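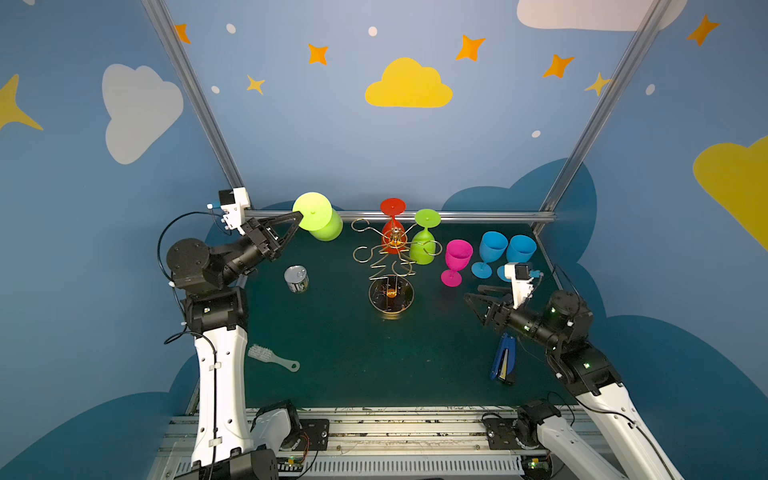 The Madidard wire glass rack with colored plastic wine glasses.

Wine glass racks are a category I have never trusted. A shelf holds glasses. A cabinet holds glasses and keeps the dust off them. So when the Madidard rack came in at $21, I expected a thing that would look fine in the online listing and spend its life in a box under the stairs.

I've had it for most of February now, and I'm still not sold, though I'm less annoyed than I planned to be.

The idea is a little wire tree with curled hooks coming off a center post. You slide the foot of the glass in and it hangs upside down. The finish is a gold color that I would call loud. Wanda Whitfield, who lent me her kitchen counter for part of this test, calls it cheerful, and she's welcome to it.

Getting the first glass on is easy. The trouble starts as the rack fills up, when the bowls begin to crowd each other and you have to turn one glass to make room for the next.
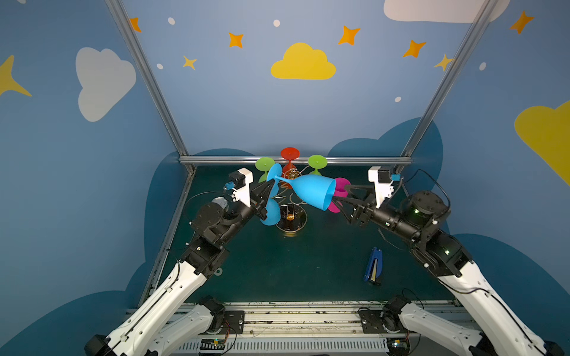 I got into the habit of using both hands, one near the foot and the other by the bowl, and feeding the glass in slowly. That's fine on a quiet evening. After a dinner with people talking at you and a sink full of plates, it's more care than I want to spend on a plastic cup with a stem.

And plastic is what I'd stick to. The colored ones (red, green, light blue, magenta) are light, and if one gets bumped off a hook you pick it up and move on. I tried two of my real glasses and took them off again within the hour. The hooks held them — I just didn't enjoy walking past.

Color does help more than I thought it would. Everyone keeps track of their own glass, and a mixed set hung up looks better than the same set lined up on a shelf. Whether that's worth the counter space is another matter.
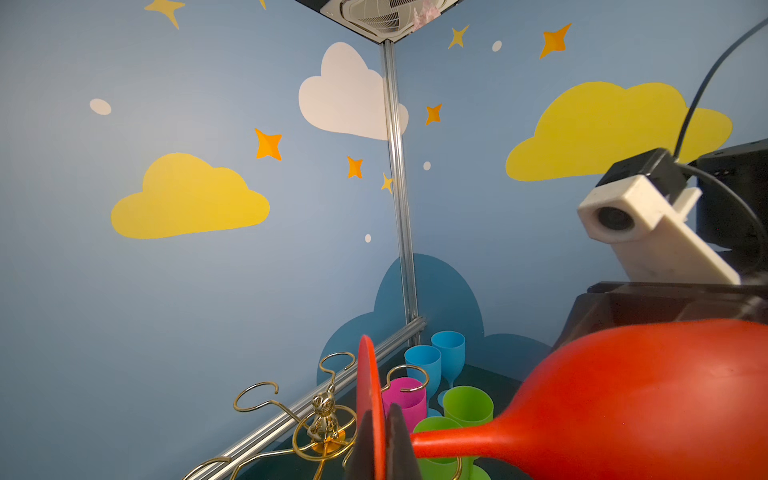
Cleaning and storage

Wipe it with a damp cloth and dry it right away. Crumbs collect at the foot, and the inside of each curl needs a corner of the cloth pushed through. It doesn't fold or come apart in any way I'd want to repeat, so you need a tall cupboard if it isn't living on the counter.

Should you buy it?

If you own a bright plastic set and have a spare bit of counter, maybe. The Didenko rack I tried last year costs 8 dollars more, is duller to look at and is easier to load. I'd take that one. Wanda is keeping this one.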